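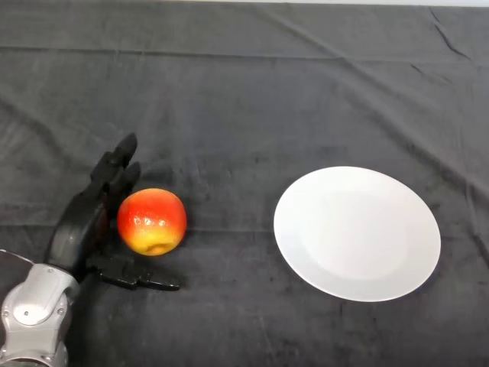 An apple and a plain white plate.

The Dreder crank peeler after seven months of pies, sauce and dried rings

By Kirstin Geddes
March

I should say right away that I'm a paring knife person, or I was. My mother peeled apples over the sink in one long ribbon while talking to whoever had come in the back door, and I grew up thinking that was simply how apples got peeled and that anything with a crank on it belonged at a yard sale. So when my sister gave me the Dreder for my birthday I thanked her, put it in the cabinet above the fridge, and forgot about it until the tree next door started dropping fruit on our side of the fence faster than I could use it.

It's the kind of peeler you've probably seen at somebody's house. There's a cast body, a long threaded shaft with a fork on the end, a peeling blade on a spring arm, and a ring-shaped blade that cores and slices as you turn. You push the apple on the fork, pull back the arm, and crank. When it's going well the peel comes off in a string the width of a shoelace and the apple ends up as a floppy spiral, like one of those paper lanterns. My grandson will eat the peel before he'll eat the apple, so that's one less thing for the compost!

Dreder sells it with either a clamp or a suction base. Mine has the clamp, and I'd steer you that way if you have a table with an edge it can grab. I borrowed a suction one from my sister-in-law to compare and it held beautifully on her stone counter and let go of my old butcher block every few turns, usually with an apple on it. The clamp opens wide enough for my kitchen table but not for the counter (there's a lip underneath), so check yours with a ruler first. I tuck a folded dishcloth under the foot, or it leaves a little dent in the wood.

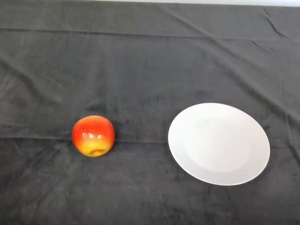
Shape matters a good deal more than size. A nice round apple with its core running straight down the middle will go through so smoothly that you'll want to call someone in to watch. A lopsided one comes out with a stripe of skin down one side and a half moon of core in every slice, and you'll be back to the paring knife anyway. Firmness matters even more. I tried it on some mealy ones from the bottom of the bag and the fork just spun around inside and made a hole. Granny Smiths are wonderful in it. Galas are fine as long as they're fresh. My McIntoshes, which I love for sauce, were a mess unless they'd been in the refrigerator overnight, and even then I lost a few.

The big test was in the fall, when I did roughly 20 pounds in one afternoon with the radio on. By hand that would have been a weekend job, with a sore thumb at the end of it. I had to stop and tighten the clamp a couple of times, and the floor needed mopping afterward. I hadn't expected the juice. It runs along the shaft and drips off the handle end, so put a tray under there, and maybe wear an apron you don't care about.

Setting the peeling blade took me a while. There are 2 screws, and the instruction sheet is a folded piece of paper with drawings on it that I couldn't make head or tail of. What worked for me was loosening the lower one, bringing the blade out until it only just stood clear of its guard, and tightening it back down with the arm resting against an apple. Too far out and you lose half the fruit. Too far in and it skates over the skin and polishes it for you. I've only had to redo it once, after I dropped the whole thing in the sink.

I wrote up a shorter version of this for our neighborhood newsletter before the holidays and got more replies than I've ever had, including to my piece on the potholes. 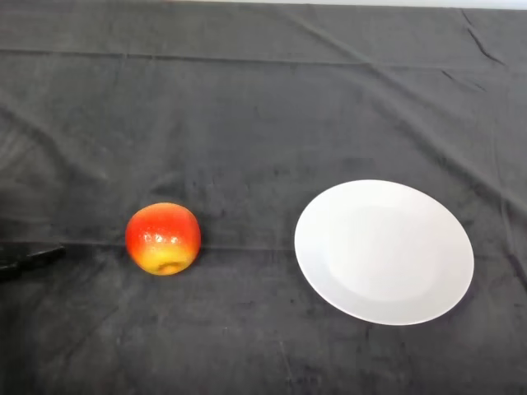

Ecaterina Jitaru wrote that she gave up on the clamp models years ago and went over to the Sima, and that I was being much too kind about the cleaning. "You can't put it in the dishwasher, you can't leave it in the rack, and if you forget it wet one night it's orange by breakfast," she said. "I want to make a pie, I don't want a pet."

Well, she has a point about the rust, and I laughed out loud at the pet. Mine did get a few freckles on the fork the first month. Now I rinse it in hot water, take a bottle brush to the threads, dry it with a towel and stand it near the stove until I've finished washing everything else. A dab of food-grade mineral oil on the shaft every so often keeps the crank from squeaking. I grant you that's more fuss than a knife. For a single apple for lunch I still don't get it out, and I can't imagine that anyone does.

I did try the Sima at her urging. It's plastic, very light, and easy to wash, and I liked the handle better than the Dreder's wooden one, which is a bit small for my hand. But it peels and nothing else, and I missed the slicing, especially for drying. The Bomitz is the other one people asked me about, and I've only used it at a friend's, so I don't want to be unfair to it. It felt sturdy and it cost her a good deal more.

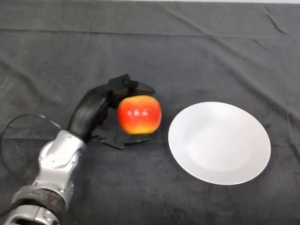 Drying is where the Dreder has really won me over, funny enough. The slices come out all the same thickness, so they all finish together in the dehydrator, and I used to spend half the day picking out the thin ones before they turned to glass. Cut down through one side of the spiral and you have a stack of rings. Into a bowl of water with lemon juice, a quick pat with a towel, and onto the racks. I must have filled 100 little bags over the winter, for lunch boxes and the choir and my husband's truck. Cinnamon on some, plain on the rest. The plain ones always go first.

For pies I cut the stack into quarters, and the pieces lie flat and snug in the crust so it doesn't dome up and leave a cave under the top. For sauce I don't bother with the slicing at all. You can swing the coring blade out of the way by loosening the wing nut, and then it works on potatoes too, if they're long ones without too many eyes. I haven't had any luck with pears. Too soft by the time they're worth eating.

A few odds and ends. The replacement blades are sold in pairs, and I got mine from Wivemari, who had them here by Saturday and tucked in a spare wing nut as well. The red paint has chipped where the arm rubs against the body. The little rubber cap on the clamp screw fell off and I've glued it back on. And keep the box if you can, because the thing is an awkward shape and the fork will find you in a drawer.

Would I buy one with my own money? If you have a tree, or live next to somebody with a tree, yes, and get the clamp. If you make one pie at Thanksgiving, borrow your neighbor's. Mine is available most weekdays, and I'd like it back dry.

Last updated: March

Contact | Copyright Kirstin Geddes | Back to top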